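February 16, 2020. Potance arm, eval unit, day 2

Back on the Potance trial. Rasa Venckus wants a yes/no before the Tilulell quote runs out, so mostly pick tests today, paperwork later. Unit serial ends 3302. Firmware same as Friday, didnt touch it.

Startup fine. Homing took 37 sec, manual says 13. Ran it again, same. Ask Tilulell if thats normal or if we have a bad limit setting.

Speed cap left at 600 in the config. Units not given anywhere in the manual!! Assume mm/min until somebody tells me different.

Mixed clutter on the table for the afternoon, everything goes to the green tray. Same list as we used for the Mollel so the two can be compared.

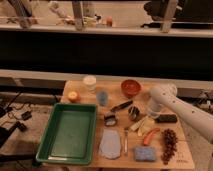
Clutter set, tray empty, gripper over the black block.

Notes so far:
- grapes are the worry. Long and floppy, Mollel dragged them every time
- flat pale blue piece, no idea how it gets a grip on that. Try last
- sponge should be easy, start there if the block goes ok
- thin utensil by the blue piece, watch the fingertips dont hit the wood

Teach pendant is clumsy but the waypoint editor is way better than Bodow's. Undo works. Can rename points without stopping the program, big plus for me.

Support plan: basic one is email only. Rasa to ask what phone costs and wether training in June is included.

To do: re-tape the floor cables on the left, save config before power off.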